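Interior finishes > Paint and color > Pale blue-gray reads green after dark, same wall, same can

dunnage

Looking for input on a color problem before I buy more paint. Main room, new drywall, PVA primer, then two coats of Fendura eggshell in a pale blue-gray. By day the wall matches the chip. After dark, with the ceiling fixtures on, it reads green. The shift is large enough that visitors have asked why the wall is a different color from the hallway, and the hallway is from the same batch.

The hallway has the old lamps. The main room has new LED fixtures from Hallau, warm white, high stated CRI. I swapped one lamp from the hall into the main room and the green went down a good deal in the area it lit. So the lamps are part of it. What I don't understand is that the printed chip, held against the wall under the new fixtures, does not go green. Chip and wall match by the window and do not match under the LEDs. I expected them to move together.

Is the paint wrong, or the light?

tack_rag

Neither has to be wrong. What you have is metamerism. Two surfaces with different pigments can match under one light and fail to match under another. The chip is usually made with a different colorant set than the one in the store's tint machine. The formula is built so the two match under daylight and often under one indoor source as well. Outside those, nothing keeps them together.

Low-chroma colors show it most. A pale blue-gray is mostly white base with small doses of black, blue and something to pull it back from purple, typically yellow oxide or raw umber. The eye picks up very small shifts near neutral. The same shift in a strong red would go unnoticed.

Get the tint label off the lid and post the colorants. If there is a green or a yellow in it, that will explain most of what you see.

dunnage

Label says black, phthalo blue, yellow oxide. No green.

tack_rag

Phthalo blue plus yellow oxide is a green if you take the black out. Phthalo leans green to begin with. In daylight there's enough short-wave energy to hold it on the blue side. A warm lamp has little, so the blue part of the curve does less work and the yellow oxide does more. The result sits between gray and green. Your chip may be made with ultramarine, or a violet and a black, and that would go toward plain gray under the same lamp.

marl_and_lime

I don't agree that this is mainly metamerism. The poster has two separate effects mixed together. The wall looks different by day and by night: that is ordinary change of illuminant, and every pale blue-gray does it under warm light. The chip not matching the wall under the LEDs: that one is metamerism. Changing the tint formula may fix the second and will do little for the first.

Also worth ruling out before anyone retints: what is the floor, and what is outside the window? A large pale wall picks up bounce from everything. I had a ceiling go pink for a season from a terracotta floor. The meter said the paint was correct.

dunnage

Floor is gray tile, fairly neutral. Lawn outside, but the green is at night with the blinds down, so I think that is excluded. Agreed on the two effects. I'd accept a wall that changes. I don't want it to land on green.

I brushed out six samples on primed board over the weekend. Same base, different formulas, including one mixed to match by the Kapoor dealer from my chip. Let them dry 3 weeks ago for the first set, and the later ones have had less time. Under the Hallau fixtures the Kapoor match is closest to gray. By day it is a little more purple than I want. The others fall somewhere between that and the wall.

The wall itself is a broad, flat area with nothing on it to compare against, and that makes judging it harder than judging a board. The longer I look, the more neutral it gets.
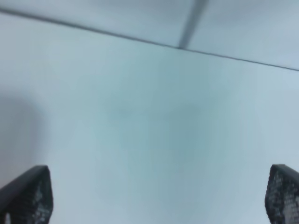 sillplate

Adaptation, yes. The eye resets its white point to whatever fills most of the view. Stare at a pale blue-gray for a minute and it turns into gray. Look at it beside a known white and the tint comes back. Tape a sheet of uncoated paper to the wall, step back, look at the paper first and then at the paint. Do not use ordinary copy paper. It has brighteners in it that glow blue in daylight and go flat under most LEDs, so your reference moves as much as the sample does. Watercolor paper without brighteners is fine. Unglazed white tile is also fine.

And put a gray border around each sample. White primer next to a thin coat makes every sample look darker and stronger than it will be when all the walls are done.

tack_rag

Seconding the paper point. A lot of "the paint is wrong" complaints come from holding a sample against bright white trim.

On the meter question: does anyone here trust the clip-on readers? I use one for getting into the right area of the fan deck and no further. Take three readings in different spots, discard nothing, average them. Eggshell and above will read lighter if any gloss gets into the aperture. On orange-peel texture they scatter badly.

marl_and_lime

They are good for telling you whether two areas of the same paint are the same. They are poor at predicting what a person will call the color at night. The reader brings its own light source, so it has removed the variable the poster cares about. For this problem a meter is the wrong tool. A lamp and a pair of boards will do more.

tack_rag

It removes the variable on the display. Any reader that gives the full spectral curve lets you compute the match under whatever source you like, provided you have the lamp data. The cheap ones don't give the curve. That's a limit of the cheap ones.

marl_and_lime

And the lamp data comes from where? Retail packages give CRI and color temperature. Neither is a spectrum. Two lamps with the same pair of numbers can render this wall in two different ways. CRI is an average over a small set of test colors, mostly pastels, and it says nothing about which direction the error goes. A lamp sitting slightly above the black body line looks green on any pale neutral and can still have a good CRI.

sillplate

That last item deserves more attention than the tint label. Lamps above the line are common. Makers get more lumens per watt that way. The deviation is called Duv and some makers publish it. Positive is toward green, negative toward pink. On a white ceiling it gets passed off as "a bit flat." On a pale blue-gray it is plainly green.

dunnage, look at the ceiling with the Hallau fixtures on and one of the old lamps on in the same room. If the ceiling under the new ones is greener than under the old one, the lamps are doing it and no formula will cure it completely.

dunnage

Did the ceiling check last night. Flat white ceiling, one old lamp in a clamp fixture at the far end. Side by side, the Hallau end is greener. Slight, but both of us at the house picked it without prompting. I would not have noticed it alone.

Sent a note to the supplier asking for Duv. No reply yet.

casein

Painter here, commercial work mostly. Some practical points that have not come up.

Retinting a can that is already tinted is a poor idea in a pale color. You can add colorant and you cannot remove it. A shot of violet will kill the green and also drop the value, and the wall then reads as dirty. Start from fresh base.

Check the base. Pale colors should be in the white base. If the store was out and used a mid base, there is less titanium in it, coverage is lower, and the formula no longer gives the chip color. Kasach had this mixed up on a job of mine last September. The lids said one thing and the side labels another. We caught it on the first wall.

Do not judge eggshell until it has dried fully. Three weeks is plenty. A couple of days is not, in a cold room.

If you change lamps, do it before you choose the paint. I have repainted rooms where it was done the other way around.

tack_rag

Agree on all of it except the violet. In a color this light a very small amount of violet moves the hue well before it moves the value enough to see. The dirty look comes from people using raw umber or black to cancel the green.

casein

In a lab, sure. Store machines have a smallest dose, and in a quart that dose is too coarse. In a full five-gallon pail you can do it. I would not try it for one room.

tack_rag

Fair. I was thinking of pails.

dunnage

Base is white on both lid and side label, so that is not it. Order of work, going by the thread: fit different lamps in the main room first, look at the existing wall again against watercolor paper, and only then decide between leaving it and going over it with the Kapoor mix. I'd prefer to leave it. Cutting in over the stairwell was slow work.

marl_and_lime

Buy a single lamp first and run it in the clamp fixture. Same wall, same time of night. Then let it warm up before you look, because some LEDs drift in color as they get to temperature. If you use dimmers, check at the dimmed level too.

sillplate

And check from the sofa, not from the ladder. Sheen at a low angle takes color from the lamp directly, so the wall looks different close up under the fixture than it does from across the room.

dunnage

Supplier replied Tue 17 April. They do not publish Duv for this line and offered a return on unused units. All mine are used. Ordered one lamp of another make from a maker that does publish it, stated slightly below the line. Will post when it has been up for a few nights.

casein

Keep the Kapoor board either way, and write the formula on the back. They change the colorant set now and then and the old number stops giving the same color.

Related threads
Touch-ups flashing on eggshell, north-facing wall
Does PVA primer change the final color of a light topcoat?
Brighteners in paper and why your white reference moves
Reading a tint label: colorant codes by brand
Dimmed LEDs and color shift on white ceilings
Flat or eggshell for a long hallway

Contact the moderators | Terms of use | Posts remain the copyright of their authors | Back to top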